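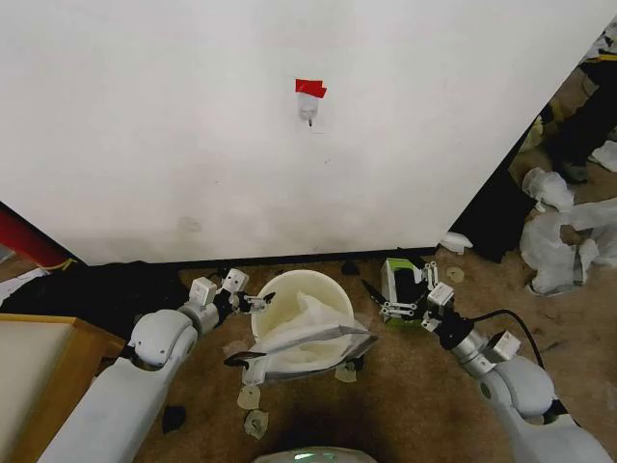 Yaw Appiah wants to know if the place was worth the drive just to look at how people handle their trash. Yes Yaw. It was. Short version for you, longer one for everybody else, typed in the parking lot so forgive me.

Open day at Kohlhase, 16/01/2019. Doors at nine, I got there late, missed the welcome talk. Coffee gone too. Name badge number 704, no idea why so high, there were maybe a few dozen of us.

Main building first. Long corridor, offices, a supply room with shelves up to the ceiling. Gunther Görtz did our group, talks fast, walks faster. Then the back rooms, where they do the sorting and the daily clearing up. My favorite part. Plain white walls, beige-brown carpet that has seen some things (stains, yes, I looked), and a round white bucket on the floor with a white plastic bag in it. Bag hanging well over the rim. I do mine the same way at home, extra over the front, then it doesn't slide down when something heavier goes in. Little boxes are the worst for that, corners catch.

Asked Gunther about the bags. They went through three suppliers before settling on Prorano, 896 in a carton, and they change them at 4 every afternoon whether full or not. Seems wasteful to me. Frauke Sperling said the same thing, louder. He said come back in September when the new rules are in, flat cardboard gets its own bin then and the buckets should last a lot longer between changes.

Also asked about the carpet. Coming out, hard floor going in, no date yet. Good. Carpet and trash dont mix.

Lunch was soup and a roll, 35 minutes, then a slide show in the big room. Skipped the second half of that. Went back to look at the supply room insted and got a price list off the woman at the desk, will scan it when I'm home.

Parking free. Sign from the main road is tiny, turn right after the gas station. Edeltraud, I have your umbrella.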